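Let Renters Paint

Tuesday, September 3, 2024

My lease is up for renewal this month, and I have been reading it again. It runs to 16 pages. Page nine says that the tenant shall not paint, stain, paper or otherwise alter the color of any wall, ceiling, door or trim. There is no exception and no way to ask for one. The lease lets me keep a cat. It lets me have a waterbed if I carry insurance for it. I can't paint the bathroom green.

I think this rule should go. I don't mean that every tenant should be free to do anything at all to a building that belongs to someone else. I mean that a person who has signed for a year or more should have the right to choose the color of the walls, on the condition that they either put them back or pay for someone to do it. The law in my state leaves the matter to the landlord, and the landlord nearly always says no.

I have rented for most of my adult life in Harkholm, in five apartments. All five were painted the same off-white. I know the name of it by now, and I could buy a can of it in the dark. When I moved from the third to the fourth I hung the same pictures at the same height and for the first few weeks I would wake up unsure which one I was in. My bank statement could tell them apart. The rent on the first was $646 a month and on the second it was $965, and the difference was a dishwasher and a shorter bus ride.

People who own their homes tend to think this is a small complaint. I understand why. If you have the right to paint a room, you mostly don't use it. You paint when you move in and then again when a child goes off to college. But people rent for longer than they used to, and a good many of my neighbors have been in the building for more than ten years. Ten years is a childhood. A person can learn to walk, read and ride a bike in rooms that were never once anybody's choice.

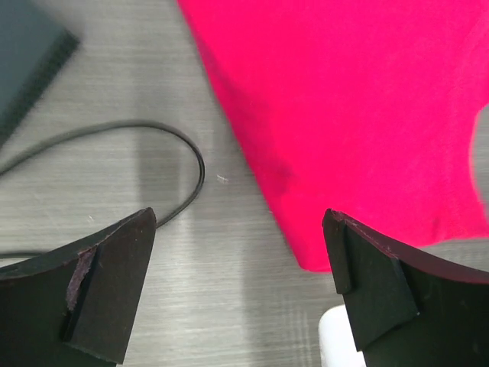 The usual reason given for the rule is cost. A landlord has to turn a unit over quickly, and a dark red dining room takes primer and two or three coats to cover. That is true, and I don't think tenants should pretend it isn't. It also has an easy answer. Charge for it. Landlords already hold a deposit against damage, and they already take money out of it for far less certain things, like the wear on a carpet. The price of repainting a room is one of the most predictable numbers in the whole business. Put it in the lease and let the tenant decide if the green bathroom is worth it.

In a lot of cases there wouldn't even be an added cost. Most larger landlords repaint between tenants as a matter of course. They did it in my building when the unit across the hall changed hands in May, and the old tenant had not touched the walls in any way that I ever saw. The painters were in on a Thursday morning and gone by dinner. If the unit is going to be painted anyway, the rule protects very little. One extra coat of primer is the whole of the argument.

I asked Rosaura Chambi about this. She managed apartments in the Wutgate district for a long time and has since gone over to commercial property, so she had no particular reason to be polite about either side. She told me the cost was never what worried her. What worried her was bad work: paint on outlets, on the window tracks, on the floor, over the hinges. "I could cover any color," she said. "I couldn't get latex out of a sliding door." She thought a rule about how the painting is done would make more sense than a rule against it, and said she had suggested one to her employer and been told that the lease form was the lease form.

I believe that last part explains more than the rest. The no-paint clause sits in a standard document that gets copied from one building to the next. Whoever first typed it probably had a particular disaster in mind. Everyone since has left it in, and it costs the landlord nothing to do so. Tenants sign it for the same reason. You don't argue about page nine when there are eight other people who came to the showing.

There is a second argument for the rule, and I take it more seriously. It says that neutral walls are a kind of courtesy to the next person. They let you bring your own things and see your own life in the rooms. Léonie Gilbert, a friend who stages homes for sale, put it to me that way, and she is good at her job. She has a storage unit full of beige. She says buyers walk into a yellow kitchen and see somebody else's breakfast.

For a sale I'm sure she is right. A sale takes an afternoon of looking, and then the buyer gets the keys and can do what they like. A tenant gets the keys and has to go on looking. The neutral wall is meant to be a starting point, and for renters it's the starting point for as long as they stay. It's like being handed a blank notebook with a clause against writing in it.
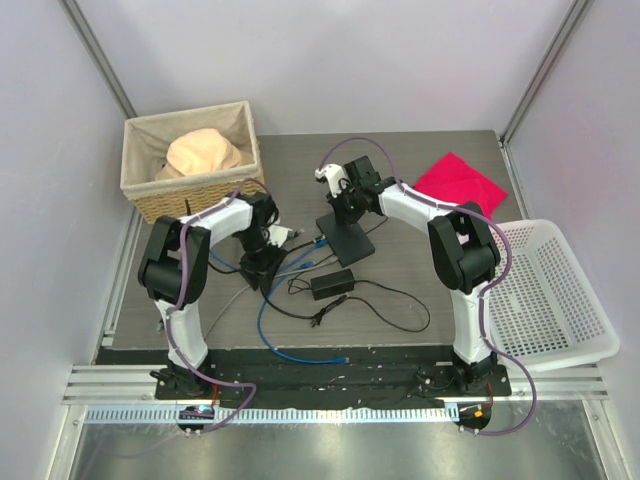
Landlords have also gotten more alike in what they pick, and this makes the rule harder to live with than it was when I signed my first lease. My grandmother rented too. Her place had dark green kitchen linoleum, a bathroom with pink tile up to the shoulder, and brown doors. She hadn't chosen any of it and some of it was ugly, but it had been chosen by someone, for that building. What gets put in now is a narrow range of grays and near-whites, and it has spread well beyond apartments into clinics, offices and workrooms of every kind. I have no quarrel with them one at a time. Gray is a perfectly good color. My floor is gray, my counters are gray, the hallway carpet outside is two grays in a check, and I'd like the walls to be left to me.

I should say what I would put in the law, since it's easy to complain and harder to write a rule. I would make it apply to any lease of a year or longer. The tenant would give notice in writing, with the color and the rooms. The landlord would have two weeks to object, and could object only for a reason on a short list: old lead paint that shouldn't be disturbed, original woodwork or plaster in a protected building, a unit already scheduled for renovation. At the end of the lease the tenant would repaint to the original color or pay a fixed charge per room, and the charge would be printed in the lease at signing, so that there's no surprise in it. If the tenant got paint on the sliding door, that would be damage, the same as a broken sliding door is damage now.

Trim I would leave to the landlord. So would Rosaura, and I've come around to her view. Trim is slow, it's where the bad work shows, and a person can be happy in a green room with white baseboards.

I expect the strongest objection to come from small landlords, the ones with a duplex or a unit over the garage. They do their own painting, on their own weekends, and a fixed charge doesn't give back a weekend. I'd be willing to leave them out, or to let them set the charge a bit higher. The larger companies are a different matter. Lavoie, which owns my building and a good number of others on this side of the river, has a paint crew on salary. Hesutov, the other big one in town, sends its painting out on contract. Neither would notice.

Some people do it without asking. I know of a tenant two floors down who painted a bedroom dark blue in her first month and has a can of the off-white waiting in the closet for her last. She has never had a problem. She has also never let maintenance into that bedroom, and she lived with a dripping radiator there for most of a winter to keep it that way. The rule didn't protect the floor under that radiator. I would think a landlord would prefer a blue wall he knows about.

Others use the things sold for people in our position, the peel-off paper and the hooks that are supposed to come away clean. I have tried the paper. It costs more than paint, it lifts at the corners by August, and in my third apartment it brought a strip of the wall off with it. I paid about $80 for the repair, out of the deposit, for having followed the rule.

I've written to Lavoie asking for the clause to be struck from my renewal, and offered to pay for the repainting of one bathroom in advance. The woman who answered was pleasant and said she would pass it along. She asked me what color, and wrote it down. The renewal form came in the mail the following week with page nine unchanged, and I have until the end of the month to sign it.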